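Notes on the Buven Planner, Release 4
September 3, 2019
Posted by Efe Ezeani

The fourth release of the Buven motion planner was merged into the Flerkum control stack at the end of July. These notes record the principal changes for those who maintain their own branches, together with one matter that remains open.

Previous releases planned each arm separately and resolved conflicts afterward by delaying whichever arm held the lower priority. The arrangement was adequate while the arms worked in separate halves of the cell. It performed poorly once both were assigned to the same object, as the delayed arm would frequently stop in a posture from which no short path remained. Release 4 plans the 2 arms as a single system and applies a closed-chain constraint whenever both grippers are registered to one body. Colleagues who have written task files against the older priority field should remove it; the parser will now reject the file.

The regression suite in Escobar has been extended to 1372 recorded queries. All of them return a valid path, although 3 exceed the time budget that we set for ourselves in the spring. Those cases involve wrist orientations near a joint limit, and I have left them flagged in the tracker under Burka, the name given to the constraint solver. I would favour a better seed posture over a longer budget, but I recognize that opinions in the group differ.

The open matter concerns flexible attachments. The planner represents a held object as one rigid body, and its collision model ends at the surface of that body. A power strip held between the two grippers is modelled correctly as a long box, whereas the thin white cable running from it, looping over the floor to the green keyboard, has no representation at all. The planner is therefore free to propose a lift that would draw the keyboard along with it. My present intention is to add a tether primitive, defined by two endpoints and a maximum length, and to have Burka treat it as an inequality constraint on the held body. A draft of the interface is in the Flerkum repository, and written comments are welcome.

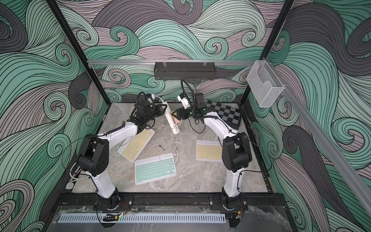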